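2020年1月4日 阴，室内干燥

桌子

上午把那张白色腰形桌重新调平。上次搬动之后它一直有轻微晃动，按住外弯一侧的边缘往下压，对角的桌脚会抬起来一点。放重物看不出来，放圆的东西就很明显：球会自己往内弯那一侧滚，滚得很慢，到边上掉下去。

处理顺序如下。先用水平尺沿长轴量，气泡偏左；再沿短轴量，基本居中。问题出在一只桌脚的调节螺丝，锁紧螺母松了，螺杆退回去一段。用扳手把螺母退开，螺杆往外旋，一边旋一边看气泡，居中后锁死。锁的时候螺杆会跟着转，要用另一把扳手顶住，否则白调。第一遍就是这么白调的，第二遍才对。

桌子是 Grilberg 的，说明书早就找不到了。Pentti Nurmi 说他那里有一份复印件，缺封面，桌脚那一页应该还在。等他找到再核对锁紧力度，今天只凭手感。

调完之后在桌面上放球复测，换了几个位置，都停得住。内弯处的边缘略低，大概是桌面本身的形状误差，不再处理。

桌面清洁

白色桌面的麻烦在于什么都看得出来。擦之前先关掉一半顶灯，侧着看，划痕和污迹能分开：划痕在转动视角时会忽明忽暗，污迹不会。

先干擦，把颗粒带走，不然湿擦等于打磨。然后用湿布加 Juntunen 的中性清洁剂，稀释后用，原液会留膜。沿着桌子的长边单向擦，不画圈。最后用干布收一遍。

有一块浅灰色的印子擦不掉，位置靠近平时坐人的一侧。试过橡皮，淡了一些。试过酒精，没有变化。怀疑是哪个深色底的小东西放久了留下的。记下来，以后深色的东西不在白面上过夜。这一条写过不止一次，执行情况一般。

抽屉

桌面弄完，开始清灰色矮柜的抽屉。里面编号到23，中间跳号，原因是以前有人按类别编，后来又有人按尺寸编，两套号码叠在一起。Minttu Harju 去年10月提过要统一，写了一张对照表贴在柜门内侧，胶已经干了，表掉在最下层抽屉的后面，今天才捡出来。表是对的，照着它改就行。

改完的规则：按手感和形状归类，不按用途。用途分类对我们没有意义，一支口红和一截粉笔在抽屉里占的空间差不多，拿取的方式也差不多。

球类单独一格，格底垫毛毡，防滚。
扁圆的一格，平放，不叠。
短圆柱的一格，横放，方向一致。
方块和海绵类的一格，海绵要先晾过再放。

7号抽屉的滑轨有异响，拆下来看，滚轮上缠了线头。剪掉，擦干净，没有上油。上油会沾灰，上次就是因为上了油才缠上的。9号抽屉关不严，原因是后面卡着那张对照表，拿掉以后正常。

没有归属的东西装进 Villby 的浅盒，放在柜顶。里面有一把断齿的梳子、几枚纽扣、一只不知道配什么的瓶盖。Ksawery Brzozowska 说瓶盖是他的，但说不出瓶子在哪里。先留着。

下午：小件

下午在桌上过小件。一次只放少量，放散一点，互不接触，看完一批收一批。以前图省事整盒倒出来，球滚得满地都是，找球的时间比整理的时间长。

摆放时注意几点。球先松手再看，停稳了再放下一件。扁圆的盒子开着放，能看见里面，分格的那种尤其要看，格与格之间容易积粉。圆柱形的斜着放也可以，只要不朝着桌边。立着的方块放在靠弯边的位置，不占中间。

这一批里面，两个小球颜色接近，一个浅褐，一个奶油色，灯光下容易混。登记时分开写了，备注栏加了颜色，不再只写“小球”。带深色边的扁圆小盒，里面浅色，分格，粉饼还是眼影，登记表上没写清楚，暂时记作“圆盒，分格”。黑色短圆柱像口红管，归短圆柱。深青色那块归方块和海绵类，竖着放能站住。 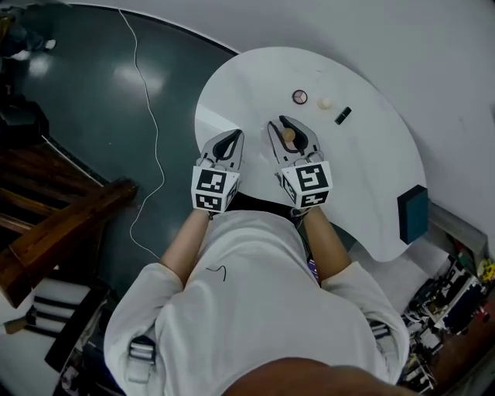

地面和线

深灰色的地面反光强，顶灯的亮点全映在上面，掉了小东西反而难找。找的时候蹲下来，用手电贴地横着照，有影子的就是。Ledar 的手电光斑太集中，蒙一层描图纸就够用了。

白色细线从桌边的地上绕过来，弯太多，脚容易带到。今天没有固定。贴胶带会在亮面地板上留胶，用压线槽又高出一截，推车过不去。Hugo Bailly 建议换一根短的，从墙那边走。长度要先量，量的时候按实际走向量，不能按直线距离。这件事放到下次。

地面拖了一遍，水放得少，拖完随即干擦。靠灰墙的弧形交界处积灰最多，拖把进不去，用布包着尺子刮出来。刮出来的灰里有一颗纽扣，放进浅盒。

收尾

小件全部归格，与登记表核对一遍，有一处对不上：表上写着一块白色橡皮，格里没有。翻了上衣口袋，在口袋里，上午擦印子时顺手放的。已归位。

对照表重新贴在柜门内侧，这次四边都用了胶带。旧编号没有撕，用铅笔划掉，过一段时间没人按旧号找东西了再撕。

Ustyna Horobets 晚些时候来借水平尺，问桌子还晃不晃。让她自己压了一下，她说好多了，又说凳子也晃。凳子没有调节脚，只能垫。垫片用硬纸板会被压薄，软木稳定一些，但手头没有软木。

待办

向 Pentti 要说明书的桌脚页。
量白线的实际走向。
买软木片，厚度按凳脚缺口量过再定。
7号抽屉的滑轨过一周再拉开听一次。
桌面灰印，换一种清洁剂，在桌子背面先试。
水平尺要回来。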